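Who gets paid when a song is played? 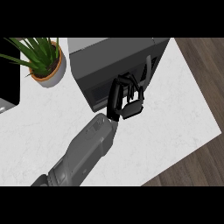

A potted plant on a white marble countertop, drawn by computer.

When someone writes a song, they own it. This kind of ownership is called copyright. If a café or a radio station wants to play the song, it has to ask first, and usually it has to pay.

Asking every songwriter would take forever. So songwriters join a group that does the asking and collecting for them. A café pays the group once a year and gets a licence. The group then shares out the money. A songwriter's share is called a royalty.

Say Czesław Kozłowski wrote a tune in 1946 and the radio station in Tarna plays it 17 times in December. The station sends in a list of what it played. The group adds up the plays and pays whoever owns the song now, which may be his grandchildren.

If 4 people write a song together, they split the royalty. They decide on the shares themselves, and the shares don't have to be equal.

Singing at home in your own kitchen is free.

Words to know
Copyright: owning something you made up
Licence: permission to use it
Royalty: money paid to the owner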